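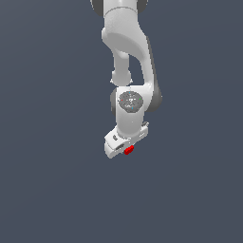
Chapter 7
Choosing a Mayor: Local Elections and Who Votes in Them

City elections decide who runs the police department, what gets built on which street, and how high the water bill will be. They also draw fewer voters than almost any other kind of election. A city government is made of connected parts, much as an arm is made of links and joints, and a change in one part limits or frees the movement of the next. The mayor is one of those parts. How much the mayor can do depends on the city charter, the council, and the state laws that stand over both. This chapter looks at how mayors are chosen, how the rules of the election shape the result, and why turnout rises and falls.

7.1 Two cities, two kinds of mayor

Nunley and Medina lie in the same county and share a bus line. Their mayors have the same title and very different jobs.

Nunley uses the strong-mayor form. The mayor is elected by the whole city, writes the budget, hires and fires department heads, and can veto an act of the council. The council can override a veto, but it needs two-thirds of its members to do so.

Medina uses the council-manager form. Voters elect a council, and the council picks one of its own members to serve as mayor for two years. The mayor runs meetings and signs papers. Daily work is in the hands of a city manager, a paid employee who answers to the council and can be let go by a majority vote.

In Nunley, a voter who is unhappy with trash pickup can vote against the mayor. In Medina, the same voter has to work out which council members supported the manager, and then wait until those seats are on the ballot. Candidates in Medina often spend much of a campaign explaining what the council does - a problem candidates in Nunley seldom have.

7.2 When the election is held

Nunley held its last mayoral election in the spring of an odd-numbered year. Nothing else was on the ballot. Two candidates ran, and 3107 people voted. The winner led by 500 votes.

Elections held apart from state and national contests are called off-cycle elections. Those who defend them say that local issues get lost when voters are also choosing a governor or a president. Critics answer that the people who show up off-cycle tend to be older, more likely to own a home, and more likely to belong to a group with a direct stake in the result.

Moving an election to November of an even-numbered year usually raises turnout. It also makes the ballot longer. Some voters mark the top of the ballot and leave the bottom blank, a habit known as roll-off. A city that changes its calendar should expect more ballots and a higher share of them with no mark in the mayor's race.

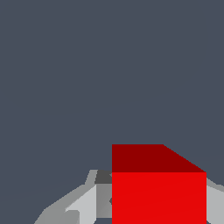 Frida Toft disagrees with the case for moving the date, writing that a long ballot hides the mayor's race from the very people it is supposed to reach, and that a city would do better to mail every household a plain guide and keep its spring election. She adds that turnout alone says little about how much voters know when they fill in the ballot.

Her argument is taken up again in section 7.5, along with replies to it.

7.3 Majority, plurality, and runoff

The city of Vaster had three candidates for mayor. The first received 1158 votes, the second 818, and the third 500. Under a plurality rule, the first candidate wins, having more votes than anyone else. Under a majority rule, no one wins, as 1158 is less than half of all the votes cast. The top two candidates then go to a runoff.

Vaster's charter calls for a runoff, held on a Friday four weeks after the first vote. Supporters of the third candidate now have to choose between the other two or stay home. In many runoffs a good number of them stay home.

Ranked-choice voting tries to settle the matter in one trip. Voters list candidates in order. If no one has a majority of first choices, the last-place candidate is dropped and those ballots move to the next name on each. Counting takes longer, and some ballots run out of names before the final round.

Terms for this section: plurality, majority, runoff, ranked-choice voting, exhausted ballot.

7.4 Money and the local campaign

A campaign for mayor of a small city can be run from a kitchen table. The usual costs are yard signs, printing, postage, and a filing fee. In Gandetti, candidates must report every gift above a limit set by the council, and the reports are kept at the clerk's office, where anyone may read them during business hours.

The first reports in Gandetti are due in August. Before reading on, look up the rules in your own city or county. Find out when reports are due, where they are kept, and whether a business may give to a candidate under its own name.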